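Brasomwood 酒精依赖康复后续支持项目
中期进展报告

提交至:Wakard 基金会资助管理部
提交单位:Brasomwood 康复服务中心
报告日期:2021年5月1日
项目负责人:Siu-ming Su
临床督导:Nuala Breathnach

一、报告范围

本报告依照资助协议中关于中期汇报的条款编写,涵盖自去年11月起六个月内的项目执行情况。报告内容包括服务开展、人员配置、合作机构衔接、经费使用、主要困难以及下一阶段安排。服务对象的个人资料不在本报告中出现。统计表、考勤汇总和经费明细作为附件另行提交,正文只就其中需要说明的事项作出解释。

本项目的服务对象为已完成住院戒酒治疗、返回社区居住的成年人。协议所约定的工作重点是出院后的持续支持,不包括脱瘾期的医疗处置。凡在服务期间出现戒断症状或其他急性情况的,均按既定程序转回原治疗机构,由该机构的医生接手。

二、背景情况的变化

项目申请书提交时,申请方所依据的情况是:Chung 与 Wusia 两地均无固定的出院后支持服务,患者离院时通常只拿到一份复诊预约单和一张热线号码卡片。申请书据此提出在两地各设一处服务点,由中心统一派员。

执行期开始后,Wusia 的情况有所改变。当地卫生站恢复了成瘾门诊,每周开放半日,可以处理处方续开和一般身体检查。中心与该站商定,项目服务点不再承担用药提醒以外的药物相关事务,腾出的时间用于家属会谈。这一调整已在去年年底以书面形式通知基金会,未涉及预算科目之间的移动。

Chung 的情况与申请书所述基本一致。该地居民分散,公共交通在傍晚以后班次稀少,晚间小组的到场情况因此受到影响。有关处理见本报告第五部分。

三、服务开展情况

(一)个别会谈

个别会谈是本期工作量最大的一项。每位服务对象在出院后的首周内由社工联系,安排初次会面,随后按照风险评估的结果确定会谈频率。会谈内容以饮酒诱因的识别、日常作息的重建和复饮应对计划为主。应对计划由服务对象本人书写,社工仅协助补充联系人和求助途径。

督导 Nuala Breathnach 在查阅会谈记录后指出,早期部分记录对饮酒量的描述过于笼统,常以“少量”“偶尔”带过,难以用于前后比较。中心随后统一了记录格式,要求注明酒类、容器和饮用时段。新格式使用之后,记录质量有明显改善,但先前的记录无法补正,年终评估时须将前后两段资料分开处理。

(二)同伴小组

同伴小组在两处服务点定期举行,由受过培训的同伴辅导员主持,社工在场但不主导讨论。小组不作点名,不要求发言,参加者可随时离席。小组守则张贴于活动室入口,内容包括保密、不带酒入场,以及不对他人的复饮经历作评判。

Chung 小组的成员组成较为稳定,讨论多集中于就业和与家人同住的压力。Wusia 小组的流动较大,新成员常在前几次参加后中断。回访显示,中断者多数与上班时间冲突,也有人表示在小地方参加此类活动容易遇见熟人。后一项顾虑不易靠调整时间解决,中心目前的做法是为这部分人保留个别会谈,并不催促其返回小组。

(三)日间活动

日间活动的设置目的,是填补服务对象过去习惯饮酒的时段。活动内容由参加者提出,经服务点讨论后列入月度安排,现有烹饪、衣物修补、个人用品整理、散步和读报等。材料费按协议规定在活动科目下列支,单次支出设有上限,超出部分由服务点主管审批。

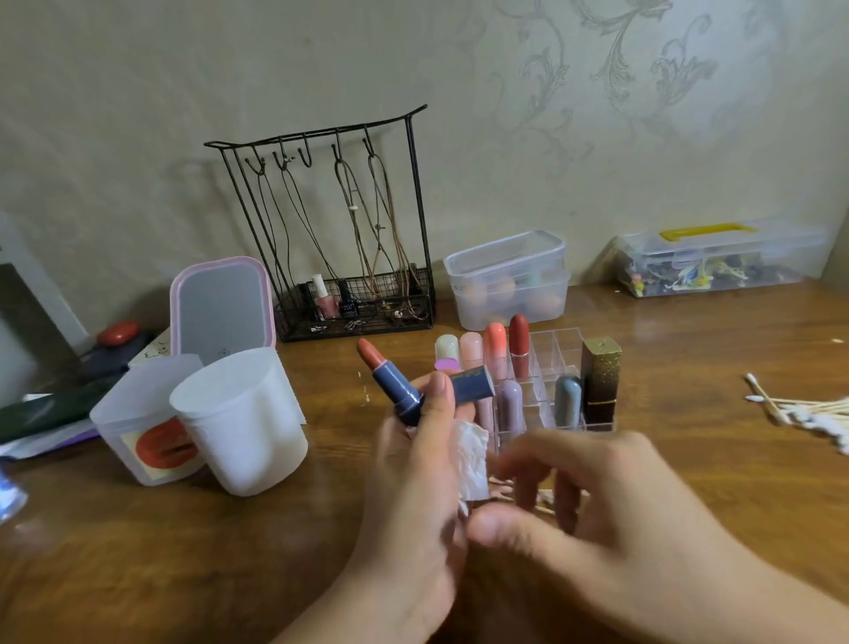 个人用品整理:唇膏、纸巾与透明收纳盒

日间活动的出席情况在冬季好于预期,春季以后有所回落。服务点主管认为,回落与部分服务对象恢复工作有关,不宜单纯视为参与意愿下降。中心同意这一看法,但也注意到仍有若干人既未就业、也不再出席,对此已逐一安排电话联系。联系结果将在下期报告中说明。

活动时段的安排亦作过修改。原计划的日间活动集中在上午,而多名参加者反映,下午后段至晚饭前才是一天中最难度过的时间。自本年初起,活动改为午后开始,结束时间延至晚饭前,场地租用协议也相应作了变更,租金单价不变。

(四)家属支持

家属支持包括单独会谈和家属说明会。说明会由督导主讲,介绍酒精依赖的病程、复饮的常见先兆以及家属可以寻求的协助。会上反复提到的问题是家中是否应当完全不存放酒类,以及发现复饮后应否立即追究。督导的意见是,家中不存酒应尽早商定,由全家共同遵守;发现复饮后,应先确认人身安全,再与社工联系,责问可以留待情绪平复之后。

有家属在会后提出,希望项目能代为监督患者饮酒情况并定期向家属通报。中心未予接受。依照服务同意书,社工只在存在人身危险时方可不经本人同意与家属联系,这一界限在说明会上已向全体家属宣读。

四、人员与督导

本期项目设专职社工两名,分别负责 Chung 与 Wusia。Wusia 的社工岗位在执行期初曾短暂空缺,其间由项目负责人 Siu-ming Su 兼任,个别会谈未中断,家属会谈推迟开展。岗位补足后,推迟的会谈已陆续补上。

同伴辅导员的培训由中心与 Brasomwood 的住院部共同举办。培训内容涵盖倾听技巧、保密责任、自身复饮风险的识别以及危机转介。培训结业者须经督导面谈方可主持小组。面谈中有人被建议暂缓主持,先以普通成员身份继续参加,本人对此表示接受。中心认为这一环节有必要保留,即便因此延长了辅导员的上岗时间。

督导每月与社工进行个案讨论,另设紧急咨询。督导报告存于中心,基金会可按协议约定的方式调阅。

五、执行中的困难及处理

(一)晚间交通

Chung 服务点的晚间小组因末班车时间过早,部分成员须提前离场。中心先后尝试提前开始时间和安排共乘,前者与下班时间冲突,后者因成员居住方向不一而难以持续。现行办法是将晚间小组缩短,并在周末增设一次同等内容的小组,供无法晚间到场者选择。周末小组的人员工时已在原预算内消化。

(二)转介资料不全

住院部转来的出院摘要中,有一部分缺少既往复饮史和共病情况,社工须在初次会面时重新询问,服务对象对重复陈述有所抱怨。经与住院部协商,双方共同拟定了一页式转介表,由主管护士在出院前填写,并请患者本人过目签名。转介表已开始使用,填写完整程度仍参差不齐,尤以周末出院者为差。Siu-ming Su 将在下一季度与住院部护理主管再次会商。

(三)网络饮酒促销

多名服务对象在会谈中提到,手机上不断收到酒类外送平台的优惠推送,其中有人在删除应用程序后仍收到短信。社工已把清理手机通知、退订短信和更换送货平台列入应对计划的常规项目。此事超出本项目的职权,中心只在个别层面提供协助,但建议基金会在其他资助领域中予以关注。

(四)场地使用

Wusia 服务点与其他团体共用一处活动室,钥匙交接曾出现延误,致使一次小组改在走廊旁的小间举行,隔音欠佳。此后改由服务点自行保管备用钥匙,同类情况未再发生。 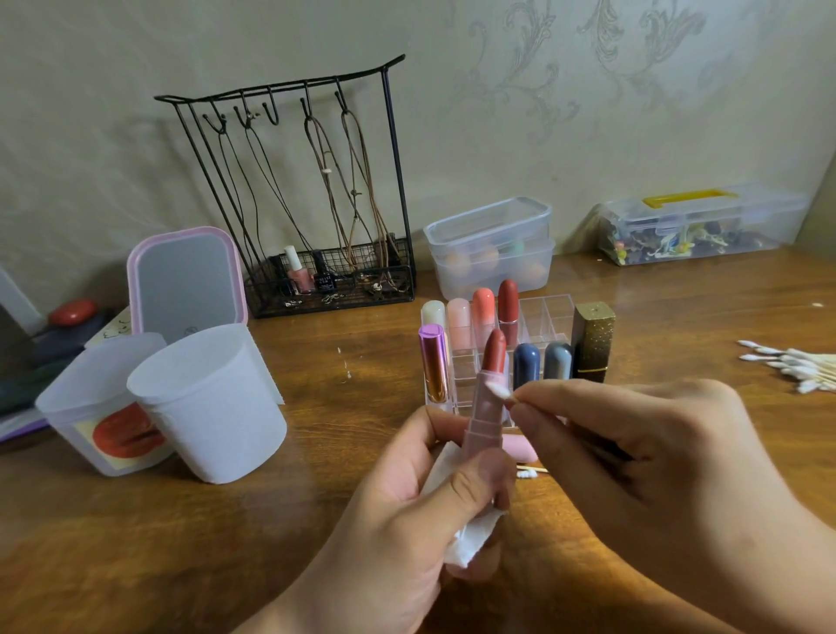

棉签与浅粉色唇膏管

六、服务对象反馈

中心在报告期末发放了不记名意见表,意见表由服务对象自行投入信箱,社工不经手。收回的意见中,对个别会谈的评价普遍较好,提到最多的是社工会主动联系而不必本人每次开口。对小组的意见较为分歧,有人认为讨论时间不足,也有人希望减少新成员加入时的自我介绍。对日间活动的意见多属具体建议,例如增加座椅、延长热水供应时间、提前公布月度安排等,可行者已转交服务点办理。

有一份意见写道:“出院以后头一个月电话很多,后来就少了,其实后来更难。”督导在个案讨论中专门提出此条。现行的联系频率以风险评估为准,而评估多在出院初期进行,其后若无事件发生,频率便逐步下降。中心拟在下一阶段增加一次中期评估,对已稳定一段时间的服务对象重新确定联系安排,不以是否发生复饮作为启动条件。

七、成效评估的进度

协议规定的成效指标包括服务留存、复饮后重新求助的间隔、自评生活质量和家属自评压力。基线资料的收集已经完成,中期资料正在录入。自评问卷的用语经过两处修改:一处将“失败”改为“再次饮酒”,另一处将关于收入的问题移至问卷末尾并注明可不作答。两处修改均经督导审定,并已报基金会备案。

中心须说明,本项目未设对照组,现有资料只能反映服务对象自身的前后变化,不能据以推断变化由服务引起。复饮情况以本人陈述为主,可能低于实际。年终报告将就这些限制作进一步说明,并附住院部的再入院资料供参照,前提是有关资料使用协议届时已签署。

八、经费使用

人员经费的支出进度略低于计划,差额源于前述 Wusia 岗位的空缺。活动材料费与场地费支出与计划相符。交通补助的支出高于计划,主要用于社工往返两处服务点及家访。中心拟以人员经费的结余补足交通补助,调整幅度在协议允许的范围之内,按规定无须事先批准,特此报明。培训科目尚有余额,留待下半年第二轮同伴辅导员培训使用。

各项支出凭证已由中心财务部门核对,保存于主办公地点。基金会如需实地查核,请提前与项目负责人联系。

九、下一阶段安排

下一阶段的主要工作包括:落实中期风险评估;完成转介表的修订并向住院部各病区推行;开办第二轮同伴辅导员培训;在 Wusia 增设家属会谈的晚间时段;继续收集成效资料并着手撰写年终报告的方法部分。

Chung 周末小组是否转为常设,将视参加情况决定。如转为常设,需另列人员工时,中心会在提交下期预算时单独说明,并附出席记录。

十、请基金会予以协助的事项

其一,请确认年终报告所需的统计表格式是否沿用现行版本。中心已按现行版本设置录入栏目,若有变更,盼能及早告知。

其二,Brasomwood 住院部的再入院资料涉及机构间的资料使用协议,现由双方法务审阅。如基金会备有其他受资助单位曾使用的协议范本,恳请提供参考。

以上各节如有需补充之处,请径与 Siu-ming Su 联系。涉及临床内容的查询,由 Nuala Breathnach 答复。

附件一:服务统计表
附件二:经费执行明细表
附件三:修订后的自评问卷
附件四:转介表样本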